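Two grippers, one back, and a rather large invoice

I have now spent enough of my own money on hand-held grippers to have opinions about them, and as my sister no longer lets me air them at dinner they are going here.

The kit is the Noro Pair from Kimitz. You get two hand-held grippers, a head strap with a camera on it, a base box, a case, and a cable for every occasion including several that have not come up yet. You hold one gripper in each hand and do ordinary jobs with them, picking things up, putting them down, tipping, stacking, and the kit records what the grippers saw and where they went. A robot arm is then meant to learn the job from you. Kimitz call this "teaching by doing". My lot call it "the tongs".

The price was 3,000 pounds for the pair, before the subscription. I'll come back to the subscription when I've calmed down.

I had it on a month's trial before paying, which was the doing of Merle Tuhiwai at Trevaskis, who resell it over here and who answered every one of my emails, including the one I sent at ten to midnight with the subject line "WHY". If you buy one of these, buy it from somebody like that. The printed guide has a lovely cover.

Setting up took us a morning. The software wants to find its markers before it will do anything at all, and it's fussy about light. Ours is a room with a lot of glass, and on bright days it sulked until we'd fiddled with the blinds. Once it has made up its mind it stays made up, I'll give it that, and by the second week Sheila Wainwright could get from locked door to first recording before I'd found my glasses.

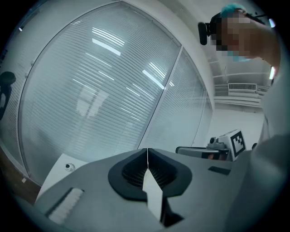 Cap, mask, head strap, gripper. Glamorous work, this.

The grippers themselves are good. I wanted them not to be, having seen the price, but they are. The weight sits in the palm where you'd want it, the fingers close evenly, and they don't creak the way our old Bakance ones did. (The Bakance pair cost us 500 and sounded like a pirate ship. I miss them a bit.) The pads come off for cleaning with a small tug and go back on with a small swear.

What I'd grumble about is the trigger. It's stiff for the first week and after that it's you that has given way. Sheila has strong hands from years of pottery and noticed nothing. I had a thumb like a boiled sausage by the Thursday. Vaughan Ngata tried it left-handed for a whole afternoon out of curiosity and reported that it was equally unpleasant on that side, so at least they've been fair.

The head strap is fine for as long as you'd wear a hat indoors. After that it starts to press just above the ear, and you find yourself taking breaks you hadn't planned. There's a padded version. It costs extra. Of course it does.
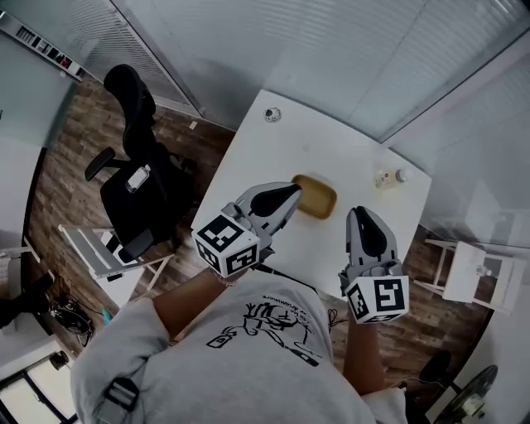
Posture is my real subject, and I could bore for the county on it. No part of the guide mentions your back. Every review I read before buying went on about how finely the thing tracks your fingers, and not one said that you'd spend the day folded over a table like a deckchair. Keep whatever you're handling close in. With a shallow tray set between the two grippers you can work with your elbows bent, and you still end up leaning over the desk, but you can stand up again afterwards without making the noise. Put the same tray at arm's length and you'll be hearing from your shoulders by lunch. We've since raised the table and I'd do that before buying a single accessory.

Right, the subscription. The recordings live on the kit until you send them off to be checked, and the checking is what you pay for each month. It comes back with a little report telling you which takes were usable. In our first full batch 71 were turned down, most of them mine, with the reason given as "hesitation". I have been called worse, but not by software. In its defence, I went back and watched a few and I was dithering. You could see me decide on a grip and then lose faith in it halfway.

You can do the checking yourself and skip the monthly fee, and Rosalind Lyons does exactly that with hers. She says it takes her an evening a week and she listens to the cricket. I don't like cricket enough.

So would I buy it again? I did buy it, at the end of the trial, with a long face. It's well made, it's dull to use in the way a good tool should be, and the people selling it pick up the phone. If you only want to dabble, get something second-hand that creaks. If you'll be at it most days, get this one, haggle over the padded strap, and sort your table out first.

Merle tells me there's a softer trigger coming in January. It will fit the old body with 2 screws and, I'm told, "a modest charge". I've asked what modest means and for the first time in our acquaintance she hasn't written straight back.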